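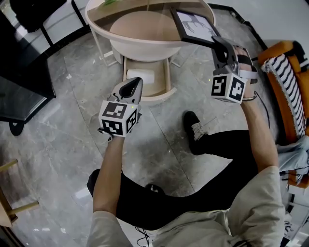
Anstead Home Trials Group

Can a machine tidy your living room yet? Gimora says ask again after lunch

Anstead – Gimora, which has spent the better part of its short life trying to get machines to put things back where they belong, today published the results of its spring round of household trials. The short version is that the chores are winning, though by less than last year.

The company collected 4,000 attempts at ordinary jobs: moving a picture, shifting a glass case, picking up whatever somebody left on the chair. People did the work first, with grippers strapped to their hands, so that the software could learn from them. Of the attempts the software then made unaided, 2,345 ended with the object where it was supposed to go. The others ended with the object somewhere, and Gimora has promised to be more specific in the full report.

"We set out to replace the last boring hour of the day," said Freya Cropper, head of home trials at Gimora. "So far we have made it a longer hour, with more people in it. But the machine has stopped arguing with the cushions, and I will take that."
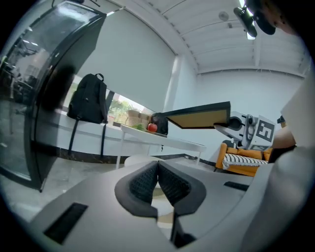

Flat, stiff things went best. Soft things went worst, and a folded blanket remains beyond the current software, as it is beyond several members of the staff. The quickest successful table clearing took 22 minutes. A person asked to do the same job finished before the timer had been found.

Shop-floor work is further along. Alvarado, the store-fittings supplier that shares the cost of the trials, says its stockroom version now runs for 90 minutes between calls for help – long enough for a coffee, too short for a vacation. 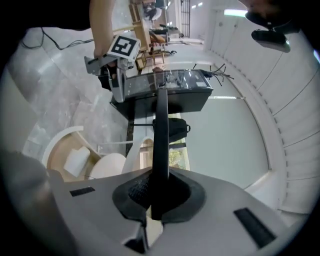 "A stockroom is a house where everybody agreed on the shelves," said Mi-kyung Ko, who runs the Alvarado side of the program. "Homes are harder. People own lamps."

The next round begins in September under the name Provlow, and will add laundry, dishes and a drawer full of batteries and string. Gimora is not taking orders for a household model and has no price to announce. Customers who need a room tidied before then are advised to use the existing method.

Reporters may request the full report, including the section on cushions, from the Gimora press desk in Anstead.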